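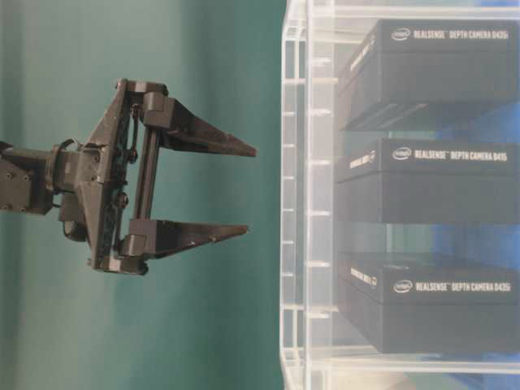 Clear Shelves, Black Boxes: A Skeptic's Gallery

Aug 28, 2026

4 min read

Every storage catalog that lands on my desk makes the same promise, that if you can see your stuff you will keep it neat. I have my doubts. I ran the stockroom at Calimlim for eight years before I wrote a word about shelving, and I have watched plenty of see-through racks turn into see-through messes. So when readers kept asking about acrylic display racks for small boxed goods, I borrowed a few opinions and spent far too long looking at boxes.

The gallery is a short one this month. One rack, and my notes on it, grouped by what people usually write in to ask.

The rack

Clear acrylic, with three black product boxes one above another. I'll give the sellers this much: clear plastic does stay out of the way, and dark boxes stand out well against a plain green background. Whether that is worth paying extra for is another matter. A wire shelf holds a box up too. Janelle Dimaculangan, who sells phone accessories out of a narrow shop in Enmont, swears her customers reach for things more often off acrylic. She has no numbers for this and I told her so.

The boxes

Black packaging is supposed to look expensive. It also shows every fingerprint and every speck of lint, and on a clear rack there is no shelf lip to hide behind. If your stock turns over fast, fine. If the same box is going to sit there until February, you'll be dusting it. Felicidad Dagdag packs gift orders and tells me she wipes hers down with a dry cotton cloth, never paper towels. I tried both at home and could not see a difference, but she has been at it longer than I have.

The stacking

Three high is where I would stop with a countertop rack. The Brellska leaflet shows towers much taller than that, in a room with perfect light and no children. Corrado Parisi bought one of those towers for his model paints and took the top half off again within a week. He couldn't read the labels up there, and he got tired of standing on a chair.

The background

A plain wall or cloth in green or teal does more for a black box than any amount of clever shelving. Put the same rack in front of a patterned wallpaper and you lose it completely. I rarely see this mentioned in the sales copy, I suppose since they aren't selling walls. Tiziana Fabbri painted the alcove behind her counter a gray-green and says the rack finally looks like something she meant to put there. I went to check, expecting to disagree. It looks good. The paint cost less than the rack did.

What I'd still like to know

How clear does acrylic stay after a year of boxes sliding in and out? Flirnovar's brochure says "stays crystal clear" and leaves it there, with no word on what to clean it with. Jerome Castillo has a rack he has used daily, and he promised to bring it in so we can set it next to a new one. Until then I'm keeping my wire shelf, ugly as it is, and my boxes can go on leaning a bit to the left.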